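Brerex Solid Wood Work Surfaces
Replacement tops for benches, desks and laboratory tables
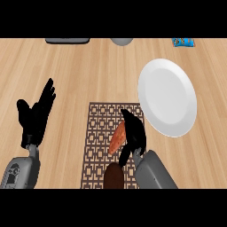 Product overview

The Brerex range consists of solid wood tops supplied without legs or frame, for institutions that wish to renew an existing bench or table and keep the base already in service. The tops are intended for classrooms, workshops, reading rooms and light laboratory use. They are not recommended for outdoor use or for rooms in which standing water is expected.

Each top is planed, sanded and finished on all faces, including the underside. Finishing the underside limits the uneven uptake of moisture that causes a board to cup. Color and grain vary from one top to the next, and a variation in tone between boards is not regarded as a defect. Customers who are fitting out a whole room should order all tops at the same time - later deliveries cannot be matched to earlier ones.

Finishes

Two finishes are offered. Rarneo Clear is a hard wax oil that leaves the wood close to its natural color and can be repaired locally. Rarneo Matte Seal is a water-based lacquer with greater resistance to ink and mild cleaning products. Damage to the lacquer generally requires the full surface to be sanded and coated again.

Sample pieces of both finishes may be requested before an order is placed. Samples are not returnable.

Specifications

Construction: full-length staves, edge glued
Edges: square, eased by hand; rounded front edge on request
Underside: finished, not drilled
Fixing: slotted steel brackets, supplied with each top
Standard finish: Rarneo Clear
Item number: 229

Installation

Tops must be stored flat in the room in which they will be used for 3 days before fitting. They should be laid on evenly spaced battens and kept away from radiators and direct sunlight. The supplied brackets allow the wood to move across its width as humidity changes through the year. Tops must not be glued to the base or fastened through round holes without clearance.

Care and maintenance

Wipe with a damp cloth and dry at once. Abrasive pads, bleach and ammonia cleaners will damage either finish. Oiled tops in daily use should receive a fresh coat of Rarneo Clear once a year; many schools schedule this work for the December break, when the rooms can be left to cure undisturbed.

Ordering and delivery

Orders are handled by Etivov, the distributor for the range. Cut-to-size tops are made to order and cannot be canceled once cutting has begun. Orders of 100 tops or more are delivered in stages under a written schedule.

Goods should be inspected on arrival. Transport damage must be noted on the delivery slip and reported within 2 working days - claims received after that time cannot be accepted.

Page last revised 18 May 2018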